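The desk reset, five months in

Oct 5, 2019

Back in June I read one of those pieces about how your desk is the reason you can't think. You know the kind. Take everything off, wipe it down, put back only what you use every day, and by the end of the afternoon you will be a calmer person with better posture. I was doubtful then and I'm doubtful now, but Serena had sent it to me with no message attached, so I took the hint and tried it.

The method has a name, the Donmont reset, and there is a paid version with a printable chart. I did the free one. You get 11 minutes to clear the surface. Then you sort everything into "daily," "weekly" and "why." I spent most of the 11 minutes on a drawer that wasn't even part of the exercise, because I found the warranty for a toaster I gave to my brother-in-law.

My "why" pile was over half the desk. Old receipts, a stapler with no staples, a Tendo charging dock for a phone I traded in two years ago, and a very nice Dal Bello notebook with one page used. The page says "call about gutters." I did call about the gutters, so I suppose the notebook worked.

The big promise is that once you have lived with a clear desk for a while, you won't want to put things on it. This is where I part ways with the Donmont people. I had a clear desk for 17 days. I didn't feel calm. I felt like I was waiting for someone to interview me. And then the stuff came back, a bit at a time, and I can't say my work got any worse.

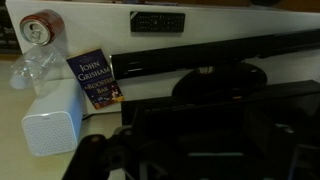 The back of the desk, with the Grisham I keep meaning to finish.

So the drink can and the plastic bottle should be in the recycling, no argument there. Serena's theory is that I treat the back of the desk like a shelf in a garage, and she may be right. The bottle bothers me more than the can. It had got itself on top of the white speaker, and the one thing every article agrees on is that you don't pile your empties on the electronics.

The soundbar is another matter. According to the reset, anything long and low "belongs to the wall." Fine, but my wall is a rented wall, and the bracket I priced was 80 dollars before anyone had drilled a hole. It stays where it is. I'll also admit I can't hear much difference between it and the little speaker when I'm playing the radio, which is mostly what I play. Leonardo Rizzi down the street swears there's a huge gap and made me sit through the same song three times. I nodded.

As for the remote, the advice is to give every remote "a home." Mine has one now, up on the white panel, and I do lose it less. That's the single tip I'd pass on. I still think calling it a home is a bit much.

The Rooster Bar has been on the desk since before the reset. Under the rules a book you haven't opened in a month goes to the "why" pile and then out of the house. I refused. I'm 5 chapters in and I like it, I just read slowly in warm weather. A book leaning at the back of a desk isn't hurting anybody, and if I put it on the bookcase I know I will never see it again.

What I kept from the whole business, then: the remote, a clean drawer, and a habit of wiping the front part of the desk when I make coffee. What I dropped: the chart, the timer, and the rule about nothing touching the surface overnight. I also unsubscribed from the newsletter, which had started selling Raltlow trays — plain trays, as far as I could tell, to put your clutter in.

Serena wants to try the kitchen next. I've asked her to read me the rules first, and I've already moved the good pan somewhere she won't sort it.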